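Custmont Repair Notes

A plain-text collection of 3807 repair notes written by people fixing other people's stuff. Version dated 18/10/2022.

What it is

For years the Custmont repair counter kept its notes in a word processor file that took longer to open than most toasters take to fix. This repository is that file, split up, cleaned a little, and saved in a format that does not need a cup of coffee to load. Each note covers one item brought to the counter: what it was, what the owner said was wrong with it, what was really wrong with it, and what was done. These last three agree less often than you would hope.

The notes cover lamps, radios, vacuum cleaners, sewing machines, clocks, desktop computers, and one category called "misc" that should be approached with patience. No photos are part of the data.

Files

notes.csv — one row per note
items.csv — item types, with the spelling we settled on
mollis.py — the cleanup script, named Mollis after a cat
CHANGES — what it sounds like

Columns in notes.csv

id: a number. Gaps are normal. Do not email about the gaps.
item: matches a name in items.csv
complaint: the owner's words, as written down by whoever was at the counter
finding: the fixer's words
action: repaired, returned, parts, or gave up
minutes: bench time, self-reported, so treat it as fiction with a basis in fact
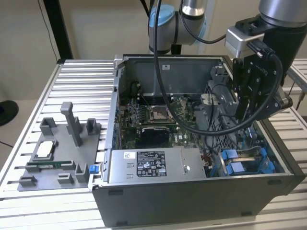 Free text is where most of the trouble lives. The finding column was never meant to be read by a stranger, and the fixers wrote it the way people write grocery lists. "Dead" can mean the item, the fuse, or the fixer's interest in the matter. Computer notes are the worst, as every part has at least three names and our fixers used all of them. A tower on its side with the panel off gives you a power supply, a graphics card, and a pair of blue drive caddies to talk about, and in the notes those caddies would go down as trays, sleds, or "the blue things." We left the wording alone in finding and only cleaned up the item column. If you want to search for parts, build your own list of synonyms and expect to keep adding to it.

How it was cleaned

The script trims spaces, fixes the item names, and drops phone numbers and street addresses from complaint. It also cuts any note longer than 2000 characters. That limit was picked to deal with one fixer who used the form as a diary. Roughly 40 notes were shortened this way, and the full versions are not available, partly for privacy and partly out of kindness.

Minutes were rounded to the nearest five before we ever saw them. A value of 0 means the item started working on the way to the counter.

Known problems

Sewing machines are logged under both "sewing" and "machine" in the oldest notes. The script catches most of these.

Every January brings a pile of string lights, all with the same complaint. If you are training a classifier, it will learn a great deal about string lights.

The action "gave up" was added late. Before that, hopeless items were marked "parts," so early success rates look better than they were.

Notes imported from the Phan branch use their own shorthand. We have a key to it, also in shorthand.

Running it

Put notes.csv and mollis.py in the same folder and run

python mollis.py notes.csv out.csv

It needs Python 3 and nothing else. It will overwrite out.csv without asking.

License

Use the data for whatever you like, with credit to the Custmont repair counter. The script is under the Uneo license, copied in full in LICENSE, one page long and readable in a single sitting. Corrections are welcome as pull requests. Please send one fix at a time, and leave the cat's name where it is.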